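Project Report: Planning and Budgeting a Two-Gripper Teaching Setup
Team Isumia, final version

1. What we were asked to do

Our project had a boring title and turned out to be way more fun than the title. The task was to plan the purchase of equipment for a small teaching station where students can record themselves doing table chores with hand-held grippers, so the recordings can be used later for training a robot arm. We weren't supposed to build the arm or train anything. We were supposed to come up with a shopping list, a floor plan and a budget that the department could sign without crying.

I was in charge of the budget part and Habibur Biswas did the layout and the power plan. The other two members of the group handled the test sessions and the survey of other labs, and you can find their parts in the appendix. I wrote this main text, so if it sounds like me, that's why.

The limit we were given was $1659 for everything except the grippers themselves, which come out of a different account (more on that in section 3, it caused me some pain).

2. How we started, and why we started over

My first budget was a spreadsheet I made in one evening from product pages. I was very proud of it. It had two tables, a laptop, a storage drive, a set of cloths and a big empty row called "misc." I showed it to our supervisor and she asked me how many outlets the station needed. I had no idea. Then she asked where the grippers go when people take a break, and I had no idea about that either.

So we threw that version out and agreed to spend some time watching and doing the actual work before pricing anything else. We had access to the shared floor upstairs in the afternoons and we spent most of September there. Everyone in the group took turns with the grippers, and whoever wasn't holding them wrote down every object that got touched, borrowed, moved or tripped over. That notebook became the real shopping list.

I'd recommend this to any group that gets the same assignment. My old "misc" row grew into 7 separate lines, and most of those lines were things I would never have thought to look up.

3. The grippers

The department was choosing between two kits, which we call by the names on the quotes: the Omia and the Jarman. Both are sold as pairs. The Omia pair was quoted at $863 and the Jarman pair came in higher, with a case and a longer warranty included.

I went back and forth on this for ages! At first I thought the case was a silly extra, and then I priced a decent padded case separately and it wasn't silly at all. What settled it in the end was spare parts. For the Omia you can order fingers and small fittings one at a time. For the Jarman you have to send the whole unit in, and the supplier couldn't tell us how long we'd be without it. A teaching lab with one gripper is a teaching lab where half the group sits and watches, so we recommended the Omia pair, and one spare set of fingers.

The painful part: the spare fingers are "consumables" according to the office, so they can't come from the gripper account. They come out of my $1659. I found this out after I had already spent that money on paper.

4. What we learned on the floor

The task we used for planning was cloth handling. Cloth is cheap, it doesn't break, and it's surprisingly hard to do well with grippers on your hands. My first tries were terrible. You want to use your thumb so badly.

Cloth also tells you a lot about the table. We wanted a plain light top that contrasts with the things you're picking up, and enough clear space in front of the person so both hands can work without bumping elbows on anything. We compared bare tops with covered ones, and for our station we ended up asking for one of each, so students can practice on both. A tablecloth slides, and that changes everything about how you pinch something lying on it.

The other big lesson was cables. Habibur drew a map of where every cord ran and it looked like spaghetti. We had budgeted for exactly one power strip and zero ways of keeping cords out of people's path.
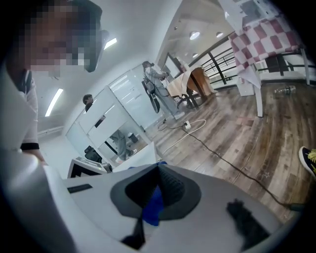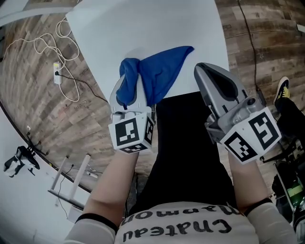 Two views from our upstairs session; the second one has the blue cloth held in the left gripper.

Once Habibur had his cable map, he redid the whole layout around it. His rule was that the tables go where the power is, and the walking space goes on the other side. It sounds obvious when I type it, but our first floor plan had put the tables where they looked nice.

We also had a long discussion about markers. The grippers we tried have little cubes with square black-and-white patterns on them, and the patterns need to stay clean and flat. I added a line for reprints and adhesive sheets. It's a tiny amount of money but I wanted it written down, since a line that isn't in the budget always ends up being paid by a student at the copy shop.

5. The budget lines

I won't paste the whole spreadsheet here (it's in the appendix, with the quotes), but these are the lines and what I was thinking for each.

Tables. Two work tables, same height. We looked at an adjustable Bedo table and everybody loved it, and it would have eaten so much of the budget that there'd be nothing to put on top of it. Fixed height it is. Shorter and taller students can use a low platform or a stool.

Power and cable covers. Two strips with long cords, floor covers for the stretch people walk across, and a bag of reusable ties. This line went up three times while I was writing the report.

Recording computer and storage. We asked to reuse a computer from the old media room, and the answer was yes, so this line only pays for storage. I put in two drives – one to work on and one to keep somewhere else. This was the single biggest saving in the plan.

Cloths and objects. Tablecloths, small cloths in strong colors, a few plastic containers. I bought nothing fancy. Strong colors really do matter for people reviewing the recordings afterward, everyone in the survey told us that.

Spare fingers and marker sheets. See above.

Storage and charging. A lockable cabinet with a shelf deep enough for both grippers lying down. We measured them with a tape in the room, and I'm glad we did, because the first cabinet I had picked was too shallow.

Reserve. I kept what was left over as a reserve and did not give it a cute name this time.

6. Sessions and wear

The department also wanted to know how long things would last. We can't answer that properly from one month of afternoons and I don't want to pretend we can. What we did was plan for 6 students per session, working in pairs, with swaps in between. With that many hands, the parts that get touched most are the finger surfaces and the straps, so those are what we'd check first and replace first.

Our supervisor asked if we could write a maintenance schedule with exact dates for part swaps. We decided against it. We wrote a one-page check sheet instead, which goes in the cabinet door, and after a semester the next group can look at the filled-in sheets and make a real schedule from them.

7. Things I would do differently

I would ask the office about accounts in the first week. I lost so much time moving items between the two pots of money, and all of it could have been one email.

I would get quotes with shipping included. Two of my lines looked great until the shipping cost showed up – the cabinet was the worst one by far.

I would also start the layout and the budget together. Habibur and I worked separately for too long, and every time he moved a table I had to change the length of a cord, and every time I swapped a table for a cheaper one he had to redraw the plan. We ended up sitting next to each other with one laptop each and finished more in that one afternoon than in the two weeks before it.

8. Where it stands now

The plan has been handed in, and the gripper recommendation is with the department. The tables and power items can be ordered as soon as the form is signed. The cabinet is waiting on a second quote with cheaper delivery.

Appendix A: spreadsheet and supplier quotes
Appendix B: floor plan and cable map (H. Biswas)
Appendix C: survey of other labs
Appendix D: check sheet for the cabinet door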